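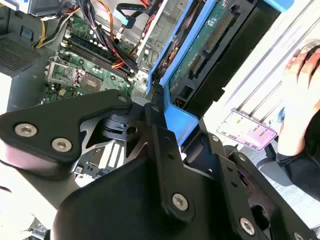

二月,上午,工作间笔记

先把昨天没写完的补上。Riston那栋房子的檐口线脚,第一根试件脱模了,500毫米长,正好是Ambros要求的样段长度。脱得比我预想的顺,就是背面有一角粘在模子上,撬的时候掉了指甲盖那么大一块。掉在背面,装上去谁也看不见,不过我还是记一笔,免得下次又忘了那个角要多刷一道脱模蜡。

说说正面。大的那道S形弧(就是业主在图上圈出来说“要饱满”的那道)出来得真漂亮!光从窗户那边斜着过来的时候,亮部和暗部过渡得很匀,中间没有那种突然折一下的感觉。我端着它在屋里转了好几圈,Uzma说我像抱着个面包。可是再往下,小圆线和平线相接的地方就糊了,阴影线几乎没有。图上画得清清楚楚的一道缝,铸出来变成一条浅沟,站远两步就没了。

问题出在哪,我们吵了一早上。Sohail觉得是料太稠,没灌进去。我觉得是模子那条筋本来就太浅,料再稀也没用。后来Uzma拿了一小条橡皮泥往模子里一按,取出来一看,筋就是浅的,跟图纸对不上。翻旧文件才发现,刮板是照着第二稿剖面切的,第三稿把滴水槽加深了,刮板没跟着改。这事怪我,第三稿发过来的时候我正在弄楼梯那边的柱头,看了一眼,回了个“收到”就关掉了。以后剖面改稿,刮板上直接用油笔写稿号,写在木柄上,别写纸条,纸条沾了石膏水就烂。

顺便把檐口的尺寸定下来,免得再翻邮件:

出挑 70毫米(从墙面完成面算起,不是从砖面算,别再搞混)
滴水槽离外缘 16毫米
段与段之间留缝 2毫米,勾缝料后填

出挑这个数字还有的商量。Hastbridge那边的人,Naheed Butt,在电话里说他们做过一版渲染,檐口在那个角度下显得单薄,问能不能往外再送一点。我说能是能,但是再往外,门厅那两扇高窗的窗帘盒就没地方放了,窗帘盒是他们自己画的呀。她在那头翻图纸翻了半天,说回头问问室内组。那就等着。等他们定之前我不切新刮板,切了也白切。

下午又记

Ambros来了一趟,站在试件前面看了很久,一句话没说,然后问我穹顶那圈怎么办。说实话这个我还没想好。

门厅中间那个穹顶,底下一圈要用同样的线脚收边,可是它是弧的,直段的刮板拿过去肯定不行。我原来的想法是做一个转臂,中心打一根钉,刮板绕着转,老办法,稳。麻烦在于那圈的半径太大,转臂伸出去就开始颤,一颤,线脚上就是一波一波的纹,跟搓衣板似的。在Dulonholm那次我们就吃过这个亏,后来全靠砂纸磨,磨得我胳膊抬不起来,小圆线也给磨平了,最后的效果只能说凑合。

Ambros的意思是分段铸。先在台子上把弧线放足尺,做一小段弧形母模,用转臂只刮这一段,然后翻硅胶模,一段一段灌。转臂虽然还是长,但只走很短的一截,外头可以加一道弧形靠山托着,应该颤不起来。我觉得行。唯一担心的是接缝,弧上接缝比直的显眼,尤其是从楼梯上面往下走的时候,眼睛几乎跟它平齐。Irfan出了个主意,把接缝对准下面壁柱的中线,这样就算看得见也有个道理。这个主意我喜欢!问题是壁柱的位置是结构那边定的,不太均匀,靠东那几根之间的间距比别处宽。那就得做两种长度的弧段,多翻一套模。成本上去一点,我去跟Hastbridge讲,反正他们欠我一个窗帘盒的答复,一起讲。

材料。Kazmi送来的新一批石膏我试了一小盆,凝得比上一批快,快不少,手还没离开刮板就开始起渣。不知道是这批本身的问题还是水太凉又去烧了点热水兑进去的缘故(Sohail兑的,他嫌冻手)。明天用凉水再试一盆,别兑,冻手就戴手套。如果还是这么快,弧段那边就得加缓凝剂,可是加了缓凝剂表面有时候会发粉,上漆吃漆。先试,试完再说。

外立面那几根柱子暂时不归我们管,我还是多嘴写两句。图上柱头用的是混凝土预制,厅里用的是石膏,两边的叶子造型是同一张图放大缩小来的。缩小以后叶尖太细,石膏撑不住,搬运的时候肯定断。我建议室内那套把叶尖稍微卷回来一点,贴着柱头走,别翘出去。Naheed说只要从地面看不出差别就可以。柱头挂得那么高,谁看得出来啊。不过我还是先捏一个泥稿,拍了给她看,省得以后扯皮。Uzma主动说她来捏,她手比我细,叶脉那几刀我总是下得太重。

还有山花。门口那个三角山花,斜边上的线脚和水平檐口在角上碰头,图纸上两边用的是同一个剖面。画过这种东西的人都知道,同一个剖面斜着走,跟水平的那根在转角是对不上的,斜的那根得单独改剖面,把上面那道弧拉高一点才接得起来。我在图上用红笔画了个示意,Irfan看了说我画的像香肠。香肠就香肠吧,意思到了就行。今晚我在家把它认真画一张,按足尺画,带过来钉在墙上。

收工前

把刮板从墙上取下来重新编了号,第二稿那块没舍得扔,挂在门后头当反面教材。镀锌皮的刮口有点卷边,用油石走了几下,手指头划了个小口子,创可贴在水池上面那个盒子里,快没了,记得买。

没解决的事,给自己留着:

窗帘盒和檐口到底谁让谁,等Naheed回话。
新石膏凉水试盆。
弧形靠山用什么板做,Ambros说用密度板,我怕吸水变形,想刷两遍虫胶再用。
问结构要壁柱中线的准确位置,要测过的,别给我图上的。
业主说想来看试件,别让他看见糊掉的那条线,或者干脆让他看见,顺便讲讲为什么要重做。我还没想好,问问Ambros。

对了,试件现在搁在靠里那排架子的最上层,底下垫了毡子,还没干透,谁都别拿。Sohail,说的就是你。

相关笔记
Dulonholm:转臂刮穹顶线脚的搓衣板纹
柱头叶尖断裂的几种补法
Riston门厅:檐口剖面第二稿试刮
虫胶刷几遍才够
楼梯侧板线脚,转弯处怎么接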